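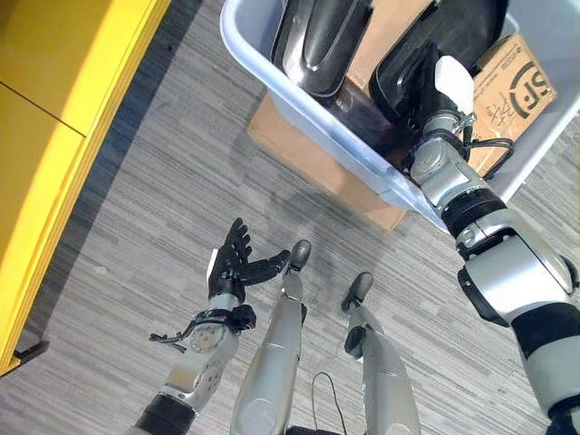 *Fig. 1. Yellow cabinet, grey carpet, light grey plastic bin.*

**Home Organising, evening course. Week 4 notes: paper**
Shobha Kaimal, 2 August 2021

Paper tonight, clothes next time. Bring your shoebox / drawer / bag of unopened mail. If you forgot it, do the exercise with a neighbour's and be polite about it.

## Recap from last time

- one room at a time, one surface at a time
- sort first, buy containers after (several of you have already bought containers)
- "maybe" pile gets a date on it or it stays there forever

## Why paper is harder than stuff

A mug is a mug. A letter could be a bill, a memory, a threat, a coupon. You have to read it to know. So every sheet costs a decision and people run out of decisions fast. Eoin Kavanagh's class did a count with one household on Lennox Street: 2713 sheets in one study. They kept 81. Most of the rest was envelopes, inserts, old statements, instructions for things long gone.

Don't take 81 as a target. Small household, no business, nobody with ongoing medical stuff. Yours will be different.

## Four piles

1. **Act** – needs a reply, payment, signature, phone call
2. **Keep** – legal, tax, property, birth/marriage/citizenship, warranties still running
3. **Shred** – anything with account numbers or a signature
4. **Recycle** – all else

No fifth pile. Sentimental things go in an envelope marked S, unsorted, lid shut. We do those in the last class. If you start reading old letters tonight you will be there til midnight.

## Speed sort (in class)

Take 50 sheets off the top. Don't choose them, just the top. Eight minutes. Touch each one once, put it down in a pile.

Things that slow people down:
- opening envelopes neatly
- paper clips (pull them off, jar in the middle of table)
- reading the back
- telling the person next to you the story. I know. Later.

Write down how many went in Act. Usually far fewer than people feared.

## Filing what's left

Broad headings. A folder with one sheet in it is a folder you'll never find again. Start with:

- House
- Car
- Money in
- Money out
- Tax (one per year)
- Health
- People (one per person, passports + certificates)
- Animals, if any

Label with the word you would say out loud. "Automobile" is no good if you'd look under "Toyota". Somebody last term had a folder called Fastness, after the name of the cottage, and her husband looked under H for house for two years. Agree on the words with whoever you live with.

Alphabetical or by how often you use it, both fine. Pick one. Tell the others.

## How long to keep things

Rules differ by where you live and whether you run a business, so check the tax office site yourself, don't go by me. General habit:

- tax papers: the full period they ask for, then one extra year as a cushion
- utility bills: till the next one shows it as paid
- payslips: until the yearly summary arrives and matches
- manuals: nearly all online now
- wills, deeds, certificates: always, originals, and a copy kept at a different address

Q from last term: can I scan and throw out? Often yes for bills and receipts, no for anything with a seal or wet signature. Back up the scans. A phone is not a backup.

## Keeping it down

Open mail standing up, beside the recycling. Act pile lives in ONE tray. When the tray won't hold any more, that's your evening booked. Put a yearly clear-out in the calendar, February is good, before tax slips start coming in.

## For next class

- finish the rest of your box, 50 at a time, stop when tired
- make the folders, no buying fancy ones
- read handout 5 (clothes), skip the bit on moths, it's beeing rewritten
- bring a bag of socks. Yes all of them

Shredder is avaliable after class, bring your own bag for the shreddings.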